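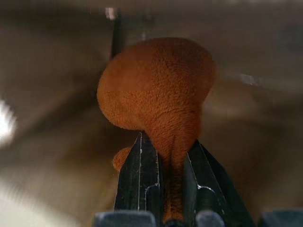

I've had nine people message me since November asking whether I still have a job, so I figure it's easier to write it all down once and send everybody the link.

Yes, I still have a job. Same building, same awful parking lot, same mug. What I do between clocking in and clocking out has shifted a fair bit, though, and I've been chewing on it for months.

For anyone new, I work at Fothergill, out past the Vernenton turnoff. We're a commercial laundry, mostly for gyms and small hotels, plus a side line in cleaning and sorting soft goods for daycares and play centres (plush toys, bibs, terry things, anything fuzzy that kids chew on). The soft goods room is my room. It used to be me, Brenda Sugden, Hatem Bouazza and whoever we could borrow from the pressing side on a heavy morning. Now it's the three of us and two arms.

The arms do the picking. Everything comes through from the dryers in bins, all jumbled together, and somebody has to lift each piece out, look at it, and send it down the right chute. That was my life for years. You bend, you grab, you turn, you drop. My physio knew more about that bin than my manager did. So when Pauline Bramwell (operations, very tall, very fond of a slide deck) told us the picking was going over to machines, my back was thrilled and the rest of me felt sick.

What surprised me was how hard soft stuff is for them. I'd pictured something from a car factory, whipping along. Towelling and plush are a nightmare, apparently! A box is the same box every time you pick it up. A terry toy is a different shape every time it lands, and once you squeeze it, it's a different shape again. Grab it by the skinny part and all the stuffing goes up top and it flops over. Grab it by the fat part and the fingers just sort of sink in and you have no idea whether you've got hold of it. I'd never thought about any of this in my life. My hands just knew.

And that ended up being the new job, more or less. Jordan Sedgwick from Ollden, the outfit that put the arms in, sat down with Brenda and me for the better part of 2 weeks and asked us how we pick things up. Have you ever tried to explain how you pick up a sock? Brenda got quite cross. She said "with my hand, love" and went for a smoke. But then she came back and talked for an hour straight about how you go for a seam if there is one, how you pinch low and let the weight hang, how you give loopy fabric a tiny tug first because the loops catch on each other and you'll bring up three things instead of one. Jordan wrote down every word. I was so proud of her I could have burst.

These days each of us has a screen, and when an arm isn't sure of its grip it pauses and shows us its own view, right down between its fingers. You get a close-up of whatever it's pinching and you decide – carry on, let go and try again, or leave it and I'll come over. The view is strange for the first few days. Everything past the fingers goes to brown mush, so a lump of orange towelling can fill up half your screen and you'd never guess the size of it. I used to tilt my head at the monitor like the dog does. Now I can usually tell in a second or so whether it's a good pinch, mostly from the way the fabric bunches where the fingers meet. If it's properly squashed in there I let it go ahead.

Hatem is quicker than me and lets me know it.

So what's changed for the better? My back, first of all. I went up to the lake at Thanksgiving and paddled for the first time in ages. The noise is better too, because we've moved to the bench by the window and away from the dryers, and I can hear the radio. And we get asked things now. When the Plevell contract came in, 400 bath mitts a week with those horrid little hanging loops, Pauline walked down and asked us whether the arms would cope before she signed. In all my years there I'd never been asked about a contract. (I said they'd cope if the mitts came through in smaller bins. They got smaller bins.)

What's worse? I'm tired in a different place. I used to come home sore, and now I come home with my eyes buzzing and no patience for the television. I miss the chatting as well. When you're both elbow deep in a bin you can talk about absolutely anything, kids, divorces, what's wrong with the new premier. With the screens you get halfway through a story, the thing pings, and the story's gone. Brenda and I have started taking our tea at the same time on purpose so we can finish one.

Then there are the borrowed people. We don't borrow anyone from pressing any more, and those extra hours mattered to some of them. Efua Asante used to count on our heavy mornings to top up her week. She's retrained on the maintenance side, cleaning and swapping the fingers and so on, and she's good at it, and it pays a bit better. But there was one spot going and more than one person who wanted it. I don't have a cheerful way of putting that. I brought it up at the staff meeting and Pauline said she'd "take it away and look at it", and I'm going to keep bringing it up until she's sick of my face.

My hours are the same, by the way, for everybody who asked. Still 40, still the early start. The pay went up one grade because of the screen work, and we had to push for it. If your place is going the same way, ask about the grade before the training starts! We left it until after, and it dragged on all winter.

My sister wanted to know if I hate them. I don't, really. Some mornings I get a bit fond, watching one have a third go at the same floppy toy, and then it'll drop a perfectly easy facecloth and hold up the whole line and I call it names I won't type here.

Next up they want to try us on the folding. Brenda has opinions about folding. I'll report back.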